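El maletín, el cubo y lo que acaba dentro

Los juegos de mesa se guardan, los juguetes se recogen
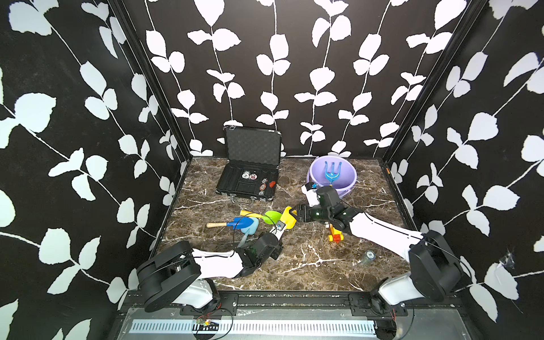 Oranuch Thaweesak lleva 11 años arreglando y revendiendo juegos de segunda mano en Wandari, un local estrecho de Karnadcombe con la persiana siempre a medio subir. Lo que más le llega son maletines de póquer. Llegan con las asas flojas, con una baraja que no es la suya y casi siempre con menos fichas de las que deberían tener. Los compra baratos y los vende un poco menos baratos.

El maletín de fichas es un regalo habitual. Se abre una noche de diciembre, se juegan tres o cuatro partidas, alguien se aprende lo que vale cada color y luego pasa al altillo. Cuando vuelve a bajar, en la casa hay niños. A partir de ahí las fichas se convierten en monedas, en platos para muñecos o en ruedas, y aparecen en el fondo del cubo de la arena.

«La gente viene a disculparse», cuenta Thaweesak. «Me dicen que faltan muchas. Yo les digo que me traigan lo que haya».

En su mostrador las fichas sueltas se separan por color y después por peso. Las de plástico van a una caja y las de compuesto con alma metálica, a otra. Un juego corriente para cuatro personas se puede llevar con 80 fichas si las apuestas son modestas, y con esa cantidad monta la mayoría de los lotes que vende. Mezcla procedencias sin problema, siempre que el diámetro sea el mismo y el canto no resbale al apilarlas. A los compradores más exigentes les avisa antes de cobrar.

El maletín en sí suele aguantar mejor que su contenido. Las esquinas se abollan, las bisagras cogen holgura y la espuma de la tapa, esa de relieve que parece una huevera, es lo primero que se estropea. Con los años se vuelve quebradiza y suelta un polvillo que se pega a todo. Thaweesak no intenta limpiarla. La arranca con una espátula de plástico, retira el adhesivo viejo con paciencia y pega una plancha nueva cortada un par de milímetros más grande que el hueco, para que entre a presión. La bandeja de abajo, cuando es moldeada, se lava aparte con agua tibia y se deja secar del todo antes de volver a colocarla.

Thongchai Phromma compró uno de esos maletines sin fichas. Lo quería para los juguetes pequeños de sus hijos, de cuatro y siete años. Antes lo guardaba todo en un baúl grande, y el baúl se vaciaba entero cada tarde para encontrar una sola cosa.

«En el baúl cabía todo y ese era el problema», dice. Ahora tiene dos sitios: el maletín para lo menudo y un cubo para lo que se usa fuera o con las manos sucias, o sea, palas, rastrillos, moldes y algún animal de goma. El maletín se abre encima de la mesa y se cierra antes de cenar. El cubo vive junto a la puerta del patio.

El sistema tiene fallos, y Phromma los enumera sin dramatismo. Las palas no caben tumbadas, así que se meten de pie y vuelcan el cubo si está casi vacío. El pequeño ha descubierto que los cierres del maletín hacen ruido. Y las cosas cambian de sitio: el mes pasado encontró arena en los compartimentos y una baraja húmeda en el cubo. La baraja fue a la basura.

Bonifacio Tejada, maestro de infantil jubilado, desconfía de las cajas con demasiadas divisiones. En su aula probó de todo, desde cajones con fotografías pegadas en el frente hasta bolsas de tela colgadas de un perchero, y al final se quedó con recipientes abiertos y bajos. El cubo de playa le parece difícil de mejorar. Se ve lo que hay, se transporta con una mano y un niño de tres años entiende para qué sirve.

«Si para guardar una pieza hay que abrir una tapa, la pieza se queda en el suelo», sostiene. Admite una excepción con los juegos que dejan de funcionar cuando falta algo. Un puzle de 36 piezas con 35 ya es otra cosa. Esos los tenía en un estante alto y se bajaban de uno en uno.

Tejada convertía la recogida en un juego más, con una pala de plástico por niño. Las piezas se cargaban con la pala y se volcaban en el cubo. Tardaban más que con las manos, pero recogían todos — hasta los que a esa hora solían necesitar ir al baño. Recomienda las palas hondas, con el borde de atrás alto. En las planas se cae todo por el camino y los niños se enfadan.

Hay también una cuestión de superficie. Sobre una alfombra de pelo, las piezas pequeñas se hunden y las palas no sirven. Un suelo liso es mucho más agradecido, aunque si tiene vetas u otro dibujo muy marcado cuesta distinguir lo que ha quedado atrás. Phromma, que tiene en el salón unas baldosas oscuras que imitan mármol, pasa la mano por debajo de los muebles una vez por semana. Suele salir alguna canica.

En Wandari, mientras tanto, los maletines se acumulan detrás de la puerta. Thaweesak calcula que vende la mitad para jugar y la otra mitad para cualquier otra cosa. Se los llevan para guardar pinceles, aparejos de pesca, bobinas de hilo. Un cliente, Somkiat Thepsuriya, tiene en el suyo los destornilladores y ha vuelto dos veces a por planchas de espuma, que corta él mismo con un cuchillo de pan. El corte le queda bastante limpio.

Los precios dependen sobre todo de los cierres. Si encajan los dos y no hay que forzar la tapa, el maletín va al escaparate. Si solo encaja uno, va a la cesta de la entrada, con una goma ancha alrededor. Las fichas sueltas se venden por puñados y quien compra un lote incompleto puede volver a rebuscar en la caja hasta completarlo. Las blancas son las que más se piden. La última vez que pasamos por la tienda quedaban muy pocas, y Thaweesak estaba apartando unas cuantas para un vecino que tenía partida esa noche.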